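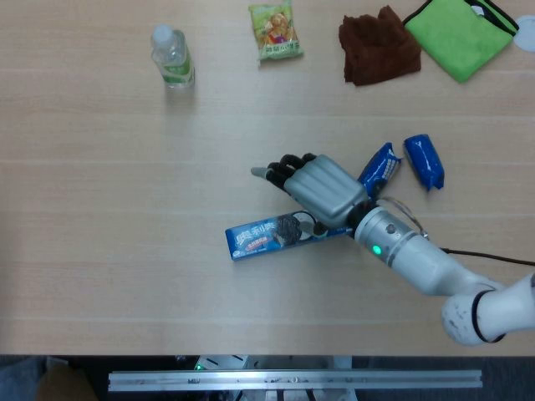 3.2 Bravo 셀의 설치와 유지보수

Bravo 셀은 Lukthorpe 실험실에 있는 두 번째 조작 셀이며, 본 연구의 모든 파지 실험을 이 셀에서 수행하였다. 첫 번째 셀의 경우 손과 팔을 서로 다른 작업자가 관리하였기 때문에 영점 기록이 서로 맞지 않는 문제가 있었다. Bravo 셀에서는 손, 손목 이음부, 케이블, 작업대를 하나의 점검 단위로 보고 같은 기록지에 적는다. 이 절에서는 그 절차를 설명한다. 제어기의 구조는 3.3절에서 다룬다.

3.2.1 기계적 배치

팔은 작업대의 한쪽에서 상판 위로 들어오며, 손목 끝에 인간형 손이 장착된다. 팔의 기준점에서 파지 영역의 중심까지의 수평 거리는 630 mm로 정하였다. 이 거리를 더 짧게 하면 팔꿈치 관절이 많이 접히고, 손등이 위를 향한 자세에서 손목을 돌릴 수 있는 여유가 줄어든다. 거리를 더 길게 한 배치도 시험하였으나 낮은 자세에서 손끝의 처짐이 커져서 채택하지 않았다.

상판은 밝은 색의 목재이다. 금속 상판도 검토하였지만, 손가락이 상판에 닿는 일이 자주 있으므로 손끝의 마모를 줄이는 것을 우선으로 하였다. 상판의 높이를 바꾼 뒤에는 네 모서리의 높이를 다시 측정하고, 그 값을 제어기의 접촉 한계에 입력한다. 이 입력을 잊으면 손이 얇은 물체에 접근할 때 접촉 한계보다 먼저 상판에 도달할 수 있다.

3.2.2 손목 이음부의 점검

손목 이음부는 이 셀에서 가장 자주 조정하는 부분이다. 손을 분리하고 다시 끼울 때마다 회전 방향의 영점이 조금씩 달라진다. 우리는 파지 500회마다 이음부를 점검하고, 점검 사이에 손을 분리한 경우에는 횟수와 관계없이 다시 점검한다. 순서는 다음과 같다.

먼저 팔을 정지 자세로 보내고 구동 전원을 차단한다. 전완부의 표시등이 꺼진 것을 확인한 다음에 손을 잡는다. 그림 4에서는 전완부 아래쪽의 녹색 표시등이 켜져 있는데, 이 상태에서는 이음부에 공구를 대지 않는다. 다음으로 손을 손목 축 방향으로 가볍게 당기고 돌려서 유격이 있는지 본다. 유격이 느껴지면 고정 나사를 풀고, 접촉면을 마른 천으로 닦은 후 다시 조인다. 나사를 한 번에 끝까지 조이지 않고 서로 마주 보는 순서로 나누어 조여야 한다. 마지막으로 전원을 넣고 손가락을 모두 편 자세에서 영점을 기록한다.

초기의 절차에는 접촉면을 닦는 단계가 없었다. 이 단계는 Tiruwork Negash의 제안으로 추가되었다. 과자 봉지와 같은 물체를 오래 사용한 기간에 접촉면에서 미세한 가루가 발견되었고, 닦은 후에는 영점의 차이가 줄어들었다. 다만 가루가 유일한 원인인지는 확인하지 못하였다.

3.2.3 케이블의 관리

손목 근처의 케이블은 팔의 움직임을 따라갈 수 있을 만큼 여유가 필요하다. 그러나 여유가 너무 크면 케이블이 상판 위에 놓이고 물체에 걸릴 수 있다. 그림 4의 배치에서 투명한 가는 케이블은 손목 위로 둥글게 휘어 있고, 검은색 케이블은 손목 근처에서 상판을 가로질러 지나간다. 우리는 검은색 케이블이 지나가는 쪽에 가벼운 물체를 놓지 않도록 시험 계획에서 그 영역을 제외하였다.

케이블의 길이는 손목을 양쪽 한계까지 천천히 돌리면서 조정한다. 이때 한 사람은 비상정지 버튼 옆에 서고, 다른 사람은 케이블이 당겨지는 위치를 본다. 당겨지는 위치가 이음부에 가까우면 고정점을 팔꿈치 쪽으로 옮긴다. 피복에 눌린 자국이 있는 케이블은 전기적으로 정상이어도 교체한다. Perkau에서 공급받은 교체용 케이블은 기존의 것보다 조금 뻣뻣하였으므로, 교체 직후에는 같은 조정을 다시 하였다.

3.2.4 손가락의 영점과 시험 물체

손가락의 영점은 물체 없이 먼저 맞추고, 그 후 실제 물체로 확인한다. 물체 없이 맞춘 영점만으로는 네 손가락을 모은 자세에서 엄지의 위치 오차를 발견하기 어렵다. 확인에는 성질이 다른 물체를 함께 사용한다. 라벨이 있는 투명한 물병, 상자에 든 과자와 낱개 포장의 과자, 그리고 천 종류가 포함된다. 긴 상자는 손가락과 엄지의 간격을 보기에 좋고, 비틀린 끝이 있는 작은 포장은 손끝의 힘이 과도한지를 보는 데 사용한다. 천은 젖거나 먼지가 묻으면 마찰이 달라지므로 확인 전에 상태를 기록한다.

물병을 사용할 때는 뚜껑의 조임을 손으로 확인한다. 내용물의 양은 물병을 포함한 전체 질량이 500 g을 넘지 않도록 제한하였다. 이 제한은 손의 최대 하중이 아니라 이음부의 유격을 고려하여 정한 값이다. 물병의 파지에서 회전 방향의 미끄러짐이 반복되면 파지력을 올리기 전에 3.2.2의 점검으로 돌아간다.

3.2.5 정비 기록과 고장 사례

정비 기록은 Henok Gebremichael과 Ewan Ngata가 작성하였고, 12월까지 74건이 모였다. 기록에는 증상, 조치, 조치 후의 영점이 포함된다. 가장 많은 항목은 회전 영점의 재설정이었으며, 그다음은 케이블 고정점의 이동이었다. 손가락 자체를 분해한 경우는 드물었다.

한 사례에서는 엄지가 닫히는 중간에 멈추는 현상이 있었다. 처음에는 구동부의 고장으로 판단하여 손을 분리하였으나, 작업대에서 따로 시험하면 현상이 나타나지 않았다. 손을 다시 장착하고 손목을 안쪽으로 돌렸을 때만 같은 증상이 발생하였으며, 원인은 커넥터의 불완전한 결합이었다. 이후 엄지에 이상이 있을 때는 손을 분리하기 전에 손목의 세 자세에서 같은 명령을 보내고 결과를 비교한다. 비교 결과가 자세에 따라 다르면 커넥터와 케이블을 먼저 점검하고, 모든 자세에서 같으면 엄지의 구동부를 점검한다.

팔꿈치 관절의 외장에는 작은 어두운 자국이 있다. 이 자국은 기능에 영향을 주지 않으므로 정비 대상에서 제외하였으나, 외장의 이음새가 벌어지면 즉시 운전을 중지하도록 기록지에 명시하였다.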